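Progress report: Torstead trial of the Florkness hand-held gripper kit
Prepared for the Lahtinen Fund

We are 11 weeks into the trial and very happy with where it stands. The Florkness kit has gone from a box of parts to something people reach for every morning, and the folding work you funded is moving faster than we planned in January.

Shirts are the main task this quarter. We work on a pale green sheet, which gives plain contrast against most of our clothes, and the ridged black fingers grip collars and cuffs far better than the smooth pair we tried first.
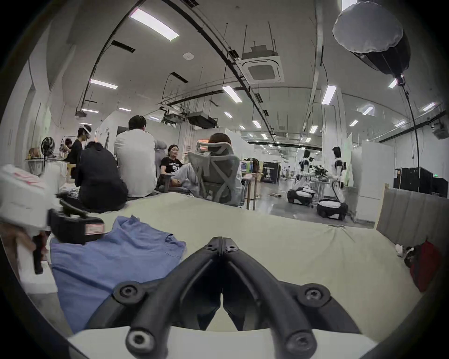 2 min read

A new operator needs one short session before recording alone, and that has been the nicest surprise of the review! The grip feels natural, the jaws close evenly, and 32 garments are now in the task set – twice what we had at the last report.

Two things still bother us. The finger screws need checking at the start of each shift, and the Dandell charging dock is slow enough that we have ordered a second one from the equipment line. Florkness has promised a revised finger mount, and we will test it as soon as it reaches Torstead.

Next up are towels and trousers, then a first try at running the shirt recordings on a robot. We would like to keep both kits through the next quarter, within the present budget.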